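Robot club notes

Thursday, November 21, 2024

Hello again from the back half of the engineering building! It's been a while since I wrote one of these (sorry, midterms), so I'm going to try to catch everybody up in one go, and I'll probably forget something.

The big news is that we're in for the Heffernan bin picking contest in February. There are 19 student teams signed up and we are one of them, under the name Skoltent, which won the vote by a mile and which I still can't say without people asking me to spell it. The task is pretty simple to explain. You get a metal bin, the judges put parts in it, and your robot has to get them out and set them down where they belong. You have 300 seconds per round. Doing it is another matter, as anybody who has stopped by on a Tuesday night and heard the groaning can tell you.

We've been using the KUKA arm for this and I have gotten very fond of it. Sverre Skjelbred has taken over most of the motion planning, and he rewrote the approach moves so the arm comes into the bin at a steeper angle. The old version had a habit of wandering toward the wall and then stopping dead with a fault, and then we'd all stand there while it got reset. The new one is slower but it faults a lot less. I'd take slow for now.

The tool on the end is Frøydis Grønli's department. We're on the third version, and she has already started drawing the fourth. Her main complaint is the wiring, and I'm with her. Every time we add a sensor we add another cable, and every cable has to bend when the wrist bends. If you are good at tidy wiring, or even if you just have patience and small hands, please come find her. She will be so happy to see you.

Over on the software side, we named the part-finding program Mistier, after a long argument and some cold pizza. It has logged 1,083 pick attempts this semester. I was hoping to give you a nice success rate to go with that, but we changed the scoring halfway through October and the two halves don't match up, so that will have to wait for the next newsletter. Shiny metal is still the thing that trips it up the most. The bin throws back glare, Mistier gets confused about where the floor is, and the arm goes reaching for a highlight. We tried turning off the overhead lights, which helped a little and also made it hard to find the coffee.

A few housekeeping things. Membership is at 13 now, our best fall yet, and we still have room for more — you don't need to be an engineering major, and you don't need to know how to code. The parts order from Butura is late again, so the spare brackets won't be in before the break. And if you borrowed the good hex keys, please bring them back, no questions asked.

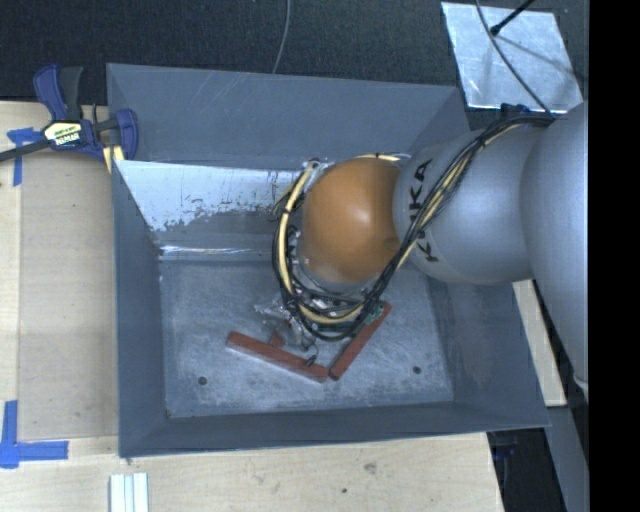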